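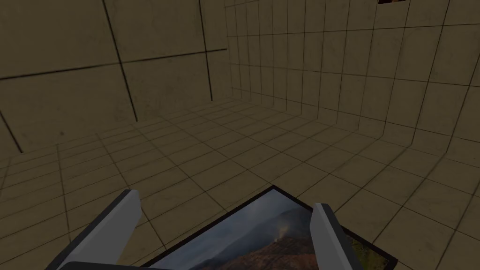

The alerts kept coming after I turned them off, and half of them were about a couple I had never followed, one subscriber wrote to the Likora help desk in April. The steps in this section cover that complaint and the others we get most often about celebrity and royal news alerts.

Section 4. Setting Up Your Celebrity and Royal News Feed

Before you start

You need a Likora account and version 12 or later of the app. To check your version, open the menu, tap Settings, and scroll to the bottom of the page. If you read Likora through the Brotorix reader, follow the steps in Section 5 instead. The menus there have different names.

4.1 Choosing who to follow

1. Open the menu and tap My Feed.
2. Tap People and Families.
3. Type a name in the search box. Wait for the list to load before you tap anything.
4. Tap Follow next to the name you want.
5. Repeat for each person, couple, or family.
6. Tap Save. If you leave the page without saving, your choices are lost.

You can follow up to 50 names on a free account and up to 325 on a paid one. A couple counts as one name if you follow them together, and as two if you follow each of them separately.

Note: Following a royal house also follows every member of it, including relatives by marriage. To leave someone out, open the house page, tap Members, and switch off the names you do not want. New babies and new spouses are added on their own and are switched on at first.

4.2 Choosing what kind of story you get

Each name you follow has its own story settings. The choices are:

Official: palace statements, engagements, tours, award wins, and casting news confirmed by a studio or agent.
Interviews: television, podcast, and magazine interviews, including trailers and excerpts.
Reported: stories that rely on unnamed sources.
Style: red carpet, weddings, and what people wore.

1. Go to My Feed and tap a name.
2. Tap Story Types.
3. Switch each type on or off.
4. Tap Save.

Reported is on for every new name. Many readers switch it off, and their feed gets a good deal shorter when they do.

Caution: Switching off Reported does not remove a story if the person named in it has answered it in public. It then moves to Official or Interviews, and the original claim may be repeated in the text.

4.3 Setting alert times

1. Open Settings and tap Alerts.
2. Choose Instant, Daily, or None.
3. If you chose Daily, pick an hour. The clock runs to 24, so 10 p.m. is 22.
4. Tap Save.

Instant alerts can come at any time of night -- a London story often breaks while readers in California are asleep. Use Quiet Hours on the same page if you want them held until morning.

Note: None stops alerts on this device only. If you also use Likora on a tablet or in a browser, set it there too.

4.4 If alerts keep coming

1. Check that you tapped Save in 4.3.
2. Open Settings, tap Alerts, and look under Partner Alerts. Sin and Juvanwood are listed here. Sin covers gossip and reality television. Juvanwood covers film and awards season. Both have their own switches, and the main alert setting does not change them.
3. Switch off the partners you do not want.
4. Close the app fully and open it again.
5. If the alert names someone you do not follow, press and hold it, then tap Why This? The screen shows which name or partner sent it.

In most cases the answer is a joint story. An alert about two brothers goes to everyone who follows either one. To stop these, open the name you follow, tap Story Types, and switch off Shared Stories.

4.5 Muting one story

Use this when a single interview or breakup has taken over your feed and you still want other news about the same people.

1. Press and hold any headline about the story.
2. Tap Mute Story.
3. Choose one day, one week, or until I change it.

Caution: Muting hides headlines and alerts, but it does not hide reader comments. To hide those, go to Settings, tap Comments, and switch off Show Comments in Feed.

Muted stories are listed under My Feed, Muted. Tap one to bring it back. Headlines published while the story was muted will show in date order, with the newest first.

Section last changed: 27 Oct 2021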